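Search this site Enter keywords Go

Household Help > Home Office > Computers > Browser Upkeep

Clearing Out Old Browser Extensions and Saved Site Permissions

Most households add small extras to their web browser over the years: a coupon finder, a dictionary, a tool for saving recipes. Few of these are ever removed. Each one may slow the opening of pages, and some are permitted to read everything shown on screen. Davholm Household Services recommends a review of every browser in the home twice a year. October is a suitable month for one of them.

Before You Begin

Save any work in progress and close all tabs that are not needed. Where the computer is shared, each person should sign in to their own profile, as extensions are stored separately for each. Set aside about 60 minutes for a family computer that has not been reviewed before.

Bookmarks are not affected by the steps below. Members who wish to keep a copy may nevertheless export them from the bookmark manager and store the file in the Documents folder.

Reviewing Extensions

Open the browser menu and select Extensions or Add-ons. The wording differs between programs, and in some it is found under Settings. Read through the full list, including items that are switched off.

Remove any extension that no one in the household recognizes. Where there is doubt, switch the item off and leave it for two weeks. If it has not been missed in that time, it may be removed. Do not remove an extension placed there by an employer or school without first speaking to their help desk.

For each item that is kept, open Details and look for the heading on site access. Change "On all sites" to "On click" wherever the choice is offered. A password manager will generally need wider access in order to fill in forms.

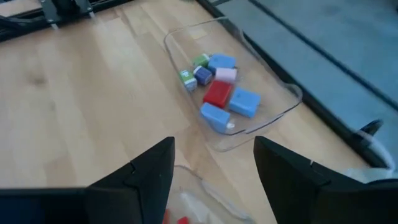
Small plug adapters kept together in a clear plastic tray.

Reviewing Site Permissions

Websites may also hold permission to send notifications, use the microphone or learn the location of the computer. These are listed under Privacy, usually within a section named Site Settings or Permissions. Set notifications to "Ask first" or "Block" and delete any site from the allowed list that is unfamiliar. Unwanted pop-up messages in the corner of the screen very often come from this list.

Camera and microphone access should be limited to the services used for calls.

Cookies and Stored Files

Clearing cookies will sign the user out of most websites. Please confirm that passwords are written down or saved before proceeding. Cached images and files may be cleared at any time, although favourite pages may load slowly on the next visit.

Restart the browser once all changes have been made. If a page used for banking or bill payment no longer opens correctly, switch the extensions back on one at a time until the cause is found.

Reviewed by Brian Kirui, Home Technology Advice, Davholm Household Services.

Related Items
Naming and Sorting Bookmark Folders
Cleaning a Keyboard Safely
Setting Up a Separate Browser Profile for Children
Changing the Default Download Folder
When to Replace a Home Router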